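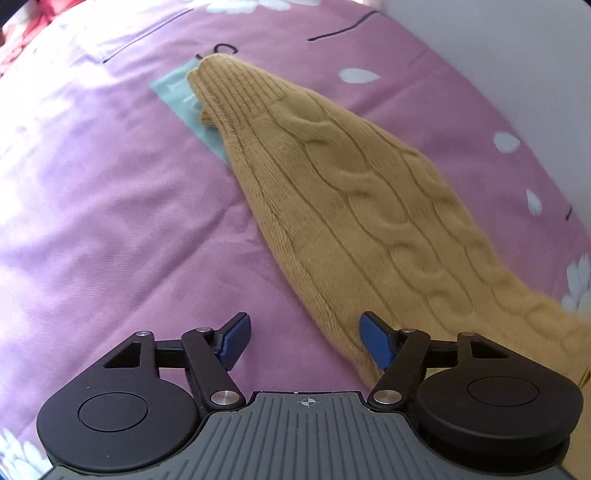 HATBRIDGE, May 1, 2023 - Teuber, the small soap company that has spent most of its life refusing to put a scent in anything, today announced Flolasum, a laundry and hand-wash bar that smells faintly of something. The something is cedar leaf, with a little lavender behind it, and it took the company longer to agree on that than it took to build the room where the bars are made. Flolasum is meant for the sort of clothes people own one of and worry about: a cable-knit sweater in mustard tan, say, spread out on the bed while its owner reads the care label for the third time and considers just wearing it dirty. The bar goes on sale today through the Teuber shop in Hatbridge and by mail order.

"We have been an unscented company for a long time, partly on principle and partly from not being able to agree," said Vivek Shakya, founder of Teuber and the person who cuts most of the soap. "Customers kept writing to ask whether we would ever make something that smelled nice. They were very polite about it. After a few years the politeness started to sting."

Flolasum is a true soap, made from coconut oil, olive oil and a modest amount of castor oil, with sodium hydroxide doing the work it has always done. It is made by the cold process, poured into long wooden molds, left overnight under blankets, cut by hand and then set on racks to cure for six weeks. Nothing visible happens during the six weeks. The company has tried to find a more exciting way to put this in a press release and has given up.

The scent went through 27 trial batches. The first few were mostly peppermint, and anyone who used them at the sink reported cold hands and a strong wish to brush their teeth. A run of rosemary batches followed, and the shop smelled like a roast dinner into the evening. Clove was tried once. The remaining trials were all arguments over how much lavender a person can add before the result reminds everyone of a guest bathroom. Batch 27 was the first that all members of the staff could stand next to for a full working day, and it was declared the winner that same afternoon.

Essential oils are a touchy business in cold-process soap. Some fade in the cure, some speed up the batter until it sets in the bucket, and the citrus ones tend to smell wonderful on Monday's paper and of nothing at all by the time the bar reaches a customer. Cedar leaf holds up fairly well. Lavender behaves itself. Teuber adds both at a low level, and people who like to be able to smell their laundry from across the street are warmly invited to shop elsewhere.

A word on water. Real soap and hard water do not get along, and the gray film that results has been blamed on soapmakers for centuries. Flolasum contains a small amount of sodium citrate, which helps, though it will not perform miracles in a town where the kettle looks like the inside of a cave. Customers with very hard water should use less soap and rinse one more time than seems reasonable. A splash of white vinegar in the last rinse is fine. A cupful is a salad.

For wool, Teuber advises some caution. Soap is alkaline and wool would prefer that it weren't. Use cool water, rub the wet bar between the hands and swish the suds through the basin, and keep the bar itself off the knit. Do not scrub. Do not wring. Roll the thing in a towel, press, and dry it flat somewhere the cat does not go. Anything with a label that says dry clean only should be dry cleaned, and the company will not be drawn into correspondence on the subject. It was drawn into correspondence on the subject last December and did not enjoy it.

The same bar can be used on hands, shirt collars, dish towels and canvas shoes. It has been used on a dog, without the company's encouragement. It is not a shampoo bar. Shakya washed his hair with it for two weeks in the interest of research and has asked that the results be left out of this announcement, apart from the word "squeaky."

The first production run comes to 328 bars, all of them made in the back room at Hatbridge and stamped by hand, so the name is a little crooked on some. Crooked bars cost the same as straight ones. Each is wrapped in plain paper with the ingredients printed on the outside in type large enough to read without moving to a window. The wrapper can be recycled, or put in a drawer with sweaters, where it will smell of cedar leaf for a while and give its owner the sense of having a system.

Flolasum will be sold alongside Predomis, Teuber's unscented kitchen bar, which is not being changed, improved, refreshed or reimagined. The company mentions this at the request of several Predomis customers who heard that something was coming and assumed the worst. "One of them bought two years' worth," Shakya said. "I told her it was the same soap as ever and would go on being the same soap. She said that was what they told her about her lipstick."

A second run of Flolasum is already on the racks and will be ready when it is ready. Shops that would like to carry the bar may ask for a wholesale sheet and a sample, though orders from new stockists will be filled after the first run has gone out to mail-order customers who signed up for it. There is no subscription plan, no starter kit and no app. There is a soap dish, which drains properly, and which the company made after becoming tired of photographs of its soap dissolving in other people's.

About Teuber

Teuber makes bar soap in Hatbridge. It sells Predomis, an unscented bar for kitchens, and now Flolasum, a lightly scented bar for laundry and hands. The shop is open most afternoons and visitors are welcome to look at the curing racks, bearing in mind what was said earlier about how much there is to see.

Press contact: Vivek Shakya, Teuber, Hatbridge. Samples are available to reporters on request and do not need to be returned.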